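Candied Lemon Slices and a Lemon Sponge to Put Them On

I have made this cake more times than any other, and I still get excited when the lemons come out of the bag! The slices go see-through and sticky, the kitchen smells wonderful, and the sponge underneath is about as easy as baking gets. If you can slice a lemon and crack an egg, you can do this one.

What you need

For the slices: 2 unwaxed lemons, a cup of sugar, a cup of water.
For the sponge: 3 eggs, a stick and a half of soft butter, 3/4 cup sugar, 1 1/2 cups self-rising flour, a splash of milk, and the zest of one more lemon.

You'll also want a wide pan, a 9-inch cake tin and some parchment. I use my old Grellura tin, which has gone nearly black and bakes better every year.

Step 1. Get the syrup going
Put the sugar and water in the wide pan over low heat and stir until it looks clear. Don't let it boil hard yet — you want it just barely moving when the lemon goes in.

Step 2. Slice the lemons
Trim off both ends until you see flesh, then cut straight across into rounds, a bit thicker than a coin. Thin ones fall apart in the syrup (they still taste great, so chop them up and stir them into yogurt). Flick out the seeds with the tip of the knife. Lay the rounds on the board as you go so you can pick the prettiest for the top, and keep the end pieces for tea.

Step 3. Simmer
Slide the slices into the pan in one layer. Let them bubble gently for 25 minutes or so, turning them once, until the white part looks glassy. Lift them out onto parchment and save every drop of that syrup!

Step 4. Set out the eggs
Eggs straight from the fridge can make the batter curdle, so I bring the carton to the table before I start on the lemons and leave the lid open. Have a bowl within reach too, and crack each egg into it before it goes anywhere near the butter. One bit of shell in a finished batter will have you fishing for ages.
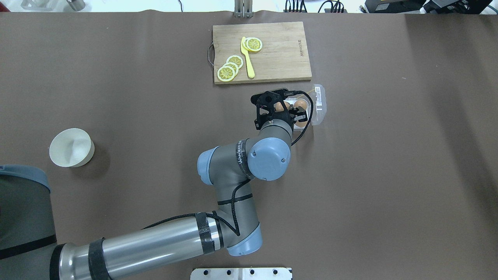
Step 5. Mix and bake
Beat the butter, sugar and zest until pale and fluffy, then add the eggs one at a time. Fold in the flour, loosen with the milk, and scrape it all into the lined tin. Bake at 350°F for 30 to 35 minutes. A skewer should come out clean.

Step 6. Dress it up
Poke holes all over the warm cake and spoon on the syrup, slowly, so it soaks in. Overlap the slices on top however you like. It keeps for a couple of days under a cover, and I think it's even better on the second.

Comments (3)

plelis_kitchen: Made this in February with the last of our lemons and it was gone by bedtime. Can I freeze the sponge?

Reply from author: Yes! Freeze it plain, then warm the syrup and add it once the cake has thawed.

Meng: My slices came out chewy around the rim. Thicker peel maybe? Next time I'll blanch them for a minute first.

Contact | © Skurance Home Baking | Back to top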